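Sylvie Robichaud has run the night desk at the Gevdale parcel depot for seven years, and for the last two she has shared it with software called Zacharias. "It sorts," she says. "I apologize to the trucks."

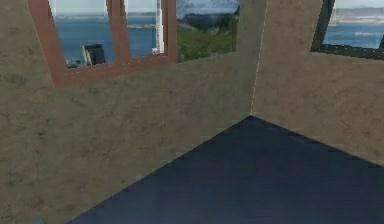 Training the machines now happens in simulation, and Robichaud was asked to review the test rooms. She has opinions. "Blue floor, nothing on it, windows over the water. I've worked in Donusby my whole life and never had a sea view."

The robots clear 2,000 parcels a shift. Her old crew's record was 2,011, a number she brings up twice before the coffee arrives. Four of that crew now write exception reports. "They miss lifting," she says. "Their backs don't."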